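首页 | 版块 | 装修与居家 | 精华 | 搜索 | 登录

本站使用 Cookie 以改善浏览体验。继续浏览即表示同意。 [知道了]

【讨论】租房十年和买房之后,对“颜色”的态度是不是会变?大家来聊聊

浏览 35 分享 · 收藏 14

楼主:半碗冷面

先说背景,我和我家那位搬进自己的房子刚满一年,之前一直租房,搬了好多次,墙全是白的,灯全是那种惨白的吸顶灯,沙发全是房东留下的咖啡色。那时候我天天在收藏夹里存各种彩色的家,存了一大堆,墨绿的书房、砖红的厨房,心想等有了自己的房子一定要刷个够!

结果真买了房,我俩站在油漆店里,面对那面色卡墙,站了两个小时,最后买了三桶米白回家。

对,米白。我自己都不敢相信。

后来我一直在想这个事,为什么租房的时候胆子那么大(虽然只是在脑子里大),轮到自己说了算反而怂了?我家那位说是因为租房的时候不用负责,想想又不花钱。我觉得不完全是。我觉得是怕。怕刷错了,怕来的人说难看,怕以后卖房子的时候中介摇头。可是我又不打算卖!我就是替一个根本不存在的买家在选颜色!

所以想问问大家,你们家里有没有大胆用过颜色?后悔吗?是刷完当天后悔,还是过了两年才后悔?还是一直都喜欢?

1楼:Trundodance

我来当反面教材吧。客厅刷了姜黄,全屋四面,连天花板都没放过。刷完第一天爽翻了,觉得自己住在一只橘子里。第三天开始头疼。不知道是心理作用还是真的,反正晚上开了灯,人脸都是黄的,我妈来视频问我是不是肝有问题。

坚持了13个月,刷回去了。黄色特别难盖,我刷了底漆又刷了两遍面漆,阴角那里到现在还隐约透一点出来。

所以我的建议是:颜色可以用,别用在你一天待好几个钟头的地方。

2楼:山药不去皮

楼上那是灯的问题吧?姜黄墙配暖光灯肯定黄上加黄啊,换成4000K的试试,完全两个房间。我家餐厅也是黄的,偏芥末一点,白天晚上都好看,吃了五年饭没头疼过。

很多人把锅甩给颜色,其实是灯、窗帘、地板三个东西没一起考虑。我装修那会儿把色卡贴在墙上贴了一个礼拜,早中晚各看一遍,下雨天再看一遍。家里人嫌我有病,但是我没返工!

3楼:Trundodance

回复 2楼:换过灯了,兄弟。换了两种。中性光下面那个黄变成了一种说不出来的绿,像隔夜的咖喱。你家餐厅好看是因为餐厅小,而且你坐下吃完饭就走了,我是在里面办公的。

4楼:Rewi

我倒觉得楼主说的“替不存在的买家选颜色”很有意思,我们这边(我住在国外,老房子)中介真的会拿这个说事。我们看过一套房子,每个卧室一个颜色,粉的、紫的、草绿的,中介从进门就开始道歉,说刷一下很便宜的。我当时就想,住在这里的一家人应该挺开心的吧,道什么歉呢。

最后我们没买那套,但不是因为颜色,是因为地下室潮。

我邻居 Heather Paewai 老太太,七十多了,家里每隔几年换一次颜色,自己刷。去年一月份她把走廊刷成了深蓝,我去帮忙扶梯子,她一边刷一边跟我讲这条走廊以前都是什么颜色,白的、桃色的、薄荷绿的,每一层都对应家里的一段日子。我听完回家就把我的玄关刷了。刷成什么色?灰绿。胆子还是没她大,哈哈。

5楼:老蒋爱修水管

说点实际的。我干这行的,刷墙、铺砖、换洁具都接。客户后悔最多的其实不是墙,墙刷坏了无非再来一遍,几百上千块的事。后悔最多的是地和砖。彩色地砖铺下去,你再想换,得敲,敲完找平,防水重做,马桶台盆全拆,一个卫生间没个把月下不来。

所以我一般劝客户:能改的地方随便玩,难改的地方保守一点。墙、窗帘、地毯、柜门,爱什么颜色什么颜色。地砖、台面、浴缸,老老实实选中性的。

当然人家要坚持我也给做,活儿是活儿。

6楼:阿满不满

回复 5楼:师傅这个建议我听过无数遍了,而且我当年就是照着做的,结果现在最后悔的恰恰是卫生间选了灰色!

中性色也会后悔的好吗!灰砖,灰台面,灰地,每天早上六点半走进去,像进了一个停车场。而且就像您说的,难改,所以我得跟这个灰过一辈子。凭什么大家默认灰色就不算“选错”?灰色选错了也是错啊。

7楼:山药不去皮

给6楼鼓掌!!“安全”的颜色也有代价,就是没人替你算这笔账。

8楼:老蒋爱修水管

回复 6楼:这话有道理,我承认。我自己家卫生间也是灰的,因为有一批剩砖……不花钱。你要是嫌闷,换个镜前灯,买条颜色跳的浴帘,比敲地省事。

还有一个办法,地面涂料。就是直接在老砖上做一层的那种,做得好的话也挺结实,颜色随便挑。但是基层处理一定要到位,缝要填平,要打磨,要干透,便宜的千万别碰。我见过做完半年一块一块起皮的。

9楼:Turnel_2

潜水好久出来说一句,你们讨论的都是审美,我觉得还有个问题是两个人住怎么办。我喜欢颜色,我先生是那种衣柜里全是深灰T恤的人。我们为了一面电视墙吵到差点分房睡。

后来的办法是分地盘。书房归他,随便他黑灰蓝。厨房和阳台归我。公共区域用两个人都“不讨厌”的颜色。听起来很和平对吧?结果就是家里最大的客厅,是一个谁都不喜欢、谁都不讨厌的燕麦色。每次坐在那儿我都觉得像在牙科候诊。

10楼:半碗冷面(楼主)

哇回来一看这么多回复!统一回一下。

回1楼:你妈那句笑死我了,但也把我吓到了,我本来真考虑过黄色的。

回4楼:一条走廊好几层颜色,每层对应一段日子,这个我好喜欢。我突然觉得刷墙这件事没那么严重了,反正下面还可以再来一层。

回6楼:你说的停车场,我一下子懂了!我家卫生间现在也是开发商交付的浅灰,我一直觉得“还行吧”,可是每天都“还行吧”好像也挺惨的。

回9楼:我们家倒是不吵,我们是两个人都怂。谁也不肯拍板,谁都说“你定”,最后就是米白。所以你家至少还有两种意见,羡慕。

11楼:Didier在里昂

我来泼点冷水。我是学设计的,你们说的“大胆用色”,大部分时候看照片好看,是因为照片只看一眼。家是要看几千遍的。颜色越纯,眼睛越容易累,这和胆子没关系。

真要用,降饱和度,加一点灰进去,比你在色卡上喜欢的那个再往下走一两格。墙面面积一大,看起来都会比色卡更艳。新手最容易栽在这里。

12楼:阿满不满

回复 11楼:可是所有东西都“加一点灰进去”,最后就是现在满大街的莫兰迪啊!奶茶色咖啡馆,奶茶色酒店,奶茶色月子中心……我就想看见一个真正的黄,真正的红,怎么就这么难。

13楼:Didier在里昂

回复 12楼:真正的红可以有,一把椅子。不用一堵墙。

14楼:阿满不满

我偏要一堵墙。

15楼:Rewi

你俩别吵,哈哈。我觉得关键可能是门。

我这个老房子每间都有门,平时关着。所以每间可以是不同的脾气,打开门才看见,关上就没了。现在的新房子都是大开间,客厅连餐厅连厨房,一个颜色定下来就是半个家,那当然谁都不敢选。以前的人可能不是胆子比我们大,是墙比我们多。

16楼:Trundodance

回复 15楼:这个角度我服了。我当时就是开放式客厅,姜黄从门口一直黄到厨房水槽,躲都没地方躲。要是只是一间小屋,关上门,说不定我现在还留着呢。

17楼:小区东门卖花的

插一句。我们家厕所是大红色的,我爸九几年刷的,油性漆,亮得能照见人。小时候同学来玩,最喜欢去我家厕所,排着队去。我小时候觉得好丢脸啊,求他刷掉,他不肯,说“来过的人都记得”。

后来那房子拆迁了。现在同学聚会,十几年没见的人,第一句还是:你家那个红厕所还在不在?

18楼:半碗冷面(楼主)

17楼这个故事我念给我家那位听了,他沉默了一会儿,说,那我们也弄一个厕所吧。

我决定了,就从卫生间下手。理由如下:一,有门,听15楼的。二,待的时间短,听1楼的。三,小,就算翻车也翻得便宜。地面我想试试5楼师傅说的地面涂料。

问题来了,我家那个卫生间对着过道,过道是木地板,开门的时候两个颜色会撞在一起。这个交接怎么处理才不难看?我在网上翻到的案例都是只拍卫生间里面,没人拍门口。

19楼:老蒋爱修水管

门槛石或者压条,看高差。高差小就用窄压条,颜色跟着木地板走,别跟着卫生间走。门套如果是浅色的就别动它,浅色门套夹在中间,两边各是各的,撞不到哪儿去。

还有,做地面涂料之前把门拆下来,很多人图省事不拆,门底下那一条永远刷不匀。

20楼:山药不去皮

同意师傅。另外过道那边可以深一点,外面暗里面亮,门一开那个效果会很好,像舞台似的。外面要是也很花,就打架了。

21楼:Didier在里昂

这一点我和楼上意见一致。一个安静,一个吵,中间有一条线。两个都吵就没法看了。木地板那种棕色本身偏暖,旁边接黄、接红橘都顺,接荧光绿就要想一想。

不过我还是要说,降一格饱和度。

22楼:阿满不满

不降!楼主不要听他的!

23楼:Turnel_2

我把这个帖子转给我先生看了,他说卫生间可以归我。只有客卫。主卫他要保住。谈判有进展!

24楼:小区东门卖花的

楼主选红的!来过的人都记得!

25楼:半碗冷面(楼主) 发表于9月2日

更新一下进度。我俩纠结来纠结去,最后想的是芥末黄的地,过道那面墙刷深蓝灰,门套保持现在的浅米色不动。

我本来以为看了效果会更怂,结果没有。我盯着那个黄地看了好几天,还没看腻,这可能是个好兆头?山药说的外面暗里面亮,确实有那个意思,我挺喜欢。

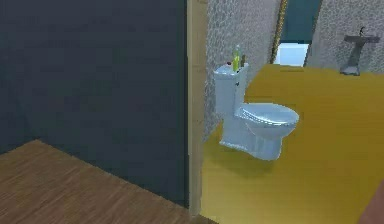 剩下就是墙。卫生间的墙我想刷白,让地自己去闹,我家那位反而来劲了,说要不墙也上点颜色,这个人之前在油漆店可是连米白都要选最浅的那一桶。这个周末再吵。师傅,那个地面涂料,在淋浴区里面也能做吗?还是淋浴区得单独留着原来的砖?我问了两家店,说法不一样,一家说完全没问题,一家说打死不做。

26楼:老蒋爱修水管

淋浴区我不建议。天天泡水,坡度本来就找得紧,再加一层,地漏口那里容易积水。非要做,让店家把保修写进合同里,看他敢不敢写。

27楼:半碗冷面(楼主)

收到,我明天就去问那个说“完全没问题”的,看他写不写。

回复 27 · 点赞 35 · 举报

上一页 1 下一页

订阅本版每周精选,输入邮箱即可,随时可退订。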